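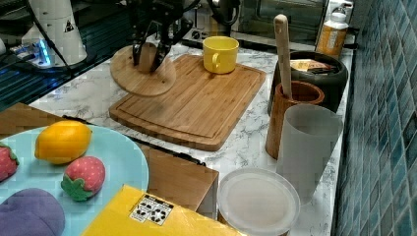 Round board in the gripper, tilted, over the corner of the bamboo one. Yellow mug on the bamboo board, fruit on the blue plate.

April, kitchen bench, started 9.40

Task for the day is "round board": pick it up, move it, put it down where the prompt says. Gwendolyn wrote the prompts and I drove in the morning, then we swapped after lunch, when she proved better at it and was gracious for nearly a full minute.

Target was 20 good episodes before lunch. Got 18. Two thrown away, both mine. In the first I closed on the board too low and it swung round in the fingers like a pub sign. In the second I forgot to press record, and did what I still think was the nicest pick of the day, for an audience of one kettle.

Notes on the grip

The board is thin at the edge and round everywhere, which leaves you no straight side to line up with. Taking it by the upper edge works if the fingers come down square to the face. If they come down a few degrees off, the board tips as they close and you spend the rest of the episode carrying it at that tilt. I used to fight this and try to level it in the air. Gwendolyn's view is that we should leave the tilt alone and correct it at the put-down, because the correction in mid-air is slow and full of little wobbles, and the policy will learn every wobble with great devotion. See the Wollwood set, where it learned to pause before each grasp because Khairul kept stopping to scratch his nose.

Agreed for now: carry as gripped, correct on contact. Let the low edge touch first, then lower the rest and open.

The gripper also hides a good deal of the board from this view once it has hold of it. Fine for a person, who remembers the board is round. Less fine for the model, which at present remembers very little. I've put a line in the config to keep the wrist view at full rate for this task and we can argue about disk space later.

On clutter

Khairul's rule from the Utwood review was that every session has to have "honest mess" in it. His phrase. He means things that have no bearing on the task and that the model should learn to leave alone. So the mug stays on the bamboo board, the plate stays in front with the lemon and the strawberries, and the pots and cups live over by the tiles. I shift a few of them every so often. The mug goes wherever it will be most annoying.

What I noticed is that my own mess isn't very honest. When I look back through the morning, I had moved the mug to the far side of the bamboo board over and over, which happens to be out of my way. A model trained on that will believe mugs are polite. After lunch we drew mug positions out of a bowl (paper slips, very high tech) and the success rate dropped at once, mine more than Gwendolyn's. I take this as a sign that the data got better. I'd also take it as a sign that I should practise.

The toy fruit is for the other task, "put the strawberry on the plate", but we leave it out. The strawberries turn up in so many episodes now that I've started greeting them.

Afternoon

19 good episodes, Gwendolyn driving, 2 marked "keep, but odd". Odd one: the board came down across the juice groove and rocked. She waited for it to settle, regripped, and moved it over. I wanted to bin it. She wants it kept and tagged as a recovery, and she's right that we have next to none of those. If we only ever show it clean runs, it has no idea what to do on the day the board rocks, and the board will rock.

Odd two: prompt said "lean the round board on the cutting board" and she laid it flat. Motion is perfect, words are wrong. Changed the words. There's a case that this is cheating. There's a better case that the label should say what happened, whatever we had in mind at the time. Original prompt is kept in the notes field for anyone who wants to be disappointed in us.

Prompts, as they stand

pick up the round board
put the round board on the cutting board
put the round board down next to the mug
lean the round board on the cutting board
move the round board off the cutting board

"Board" turns up twice in most of those, which I hadn't thought about until I had to say them aloud all morning. Gwendolyn suggested "disc" for some of them, I suggested "pizza board", and we settled on mixing all three so the model hears what real people would say. Note to whoever merges this: please don't tidy the wording into one form. Prikater's import script did that to us last time and I had to put it back by hand.

Things that went wrong that weren't me

Clock on the arm and clock on the recorder drifted apart again by mid-morning. Restarted the recorder at the break and they agreed after that. Checked the earlier episodes and the gap is small enough to fix in the alignment step, but I've flagged the whole morning block anyway.

Light changed a lot when the sun came round. I thought about the blind, and then thought about what Khairul would say, and left the blind alone.

The Wuisan viewer crashes if an episode has no prompt. It crashes silently, too, and then shows you the previous episode, so I spent a good while admiring the same put-down and wondering how Gwendolyn had become so consistent.

To do

Recut the morning block once the clocks are aligned.
Tag recoveries properly. At the moment the tag is the word "oops" in the notes field, in three spellings.
Ask Khairul if he wants left-side grasps. We have almost all right-side ones, thanks to where the chair is.
Move the chair.
More slips for the bowl, with positions for the plate as well.

G. has the bench first thing tomorrow. I've left the boards out for her and written the next set of prompts on the back of the slips, so please don't throw the slips away.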